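Hot Drinks and Waiting Time in the Shared Kitchens of Gruveck Hall

Student project report, course in Everyday Statistics

1. Why we chose this topic

Our group lives in Gruveck Hall, where each floor has one shared kitchen. In the morning many residents come to the kitchen at the same time, and most of them want only one thing, a hot drink. During the first weeks of the year we heard many complaints about waiting. Some residents said the kettle is too slow. Others said that people stand in front of the sink and talk. We wanted to know which of these explanations is closer to the truth, and if a small change in the kitchen could help.

At the beginning we planned to study all meals. Our supervisor advised us to make the subject smaller, and we are thankful for this advice. Cooking a dinner has so many steps that we could not record them with only a paper sheet and a watch.

2. What we already knew

The hall has two types of kitchen. The older type, on the lower floors, has one short counter with the kettle beside the sink. The newer type has a long counter, and the sink is far from the stove. In both types the kettle is a Cernik with a capacity of 1.7 liters. Residents bring their own cups, although there is also a shelf with common cups that no person owns.

We read the house rules of Firnunholm, a student residence in another city, which put its rules on its website. There the kettle must be filled again by the person who empties it. Gruveck Hall has no such rule. This difference gave us the idea for the second part of our project.

3. Method

We observed one kitchen of each type in September, between 7:00 and 9:00 in the morning. For every resident who made a hot drink we wrote down the time of entering, the time when the kettle was switched on, and the time of leaving. We did not write names or room numbers. A paper on the door informed the residents about the project, and they could ask us not to be included. Two residents did so.

In total we recorded 57 visits. After removing the visits in which the person also cooked something, 41 visits remained. For the second part, we asked residents to fill in a short question sheet, and 25 sheets came back to us.

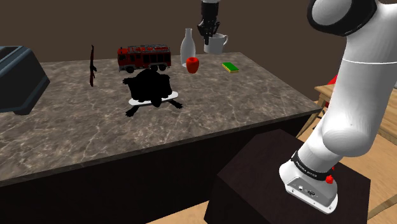
A long counter only helps if people use the whole length of it, wrote Harahap on the back of one question sheet, and in our kitchen everybody puts their things next to the kettle anyway, so please measure that also. We could not measure it exactly, but after reading this remark we added a column for the place where each person prepared the drink.

4. Results

The average visit took 9 minutes in the kitchen with the short counter and 7 minutes in the kitchen with the long counter. We expected a bigger difference. When we looked only at the time before the kettle was switched on, the two kitchens were almost equal.

The more interesting result concerns the water. In 16 of the 41 visits the kettle was found empty or nearly empty. These visits were clearly longer than the others, because the resident had to go to the sink, sometimes wait for it, and then boil the water from cold. If the kettle was found half full, the visit was shorter in both kitchens.

We also saw that many residents boil much more water than they need. One cup needs a quarter of a liter, but the kettle was often filled up to the maximum line. A full kettle takes a long time to boil, and the person who comes next must wait for it too. On the question sheets, most residents answered that they fill the kettle "by feeling" and do not look at the scale on its side.

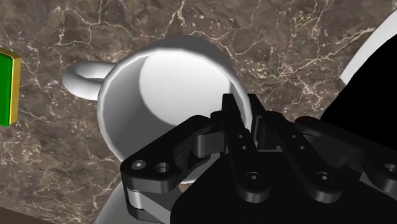 Figure 2. White mug with handle on a brown marble countertop.

The added column showed that Harahap was right. Even at the long counter, most people prepared their drink at the end where the kettle stands. The other end was used mainly for putting down bags and books.

5. Discussion

Our numbers are small and come from one month only. In winter more people may drink tea, and the result could be different. It is also possible that residents behaved more politely while one of us was sitting in the corner with a sheet of paper. In the first mornings several of them asked what we were writing, and this made their visits longer. We kept these visits in the data, but we are not sure if this was the correct decision.

A second weak point is the watch. Two of us rounded to full minutes, and the third wrote seconds. Before the calculation we changed all times to full minutes.

6. Proposals

We propose to try the Firnunholm rule for one month on one floor, with a small sign above the kettle. We also propose a colored line on the kettle at half a liter, so that it is easy to see how much water is enough for two cups. For the long counter, the kettle could be moved to the middle, if there is a socket there. We asked the housing office about the socket and are still waiting for the answer.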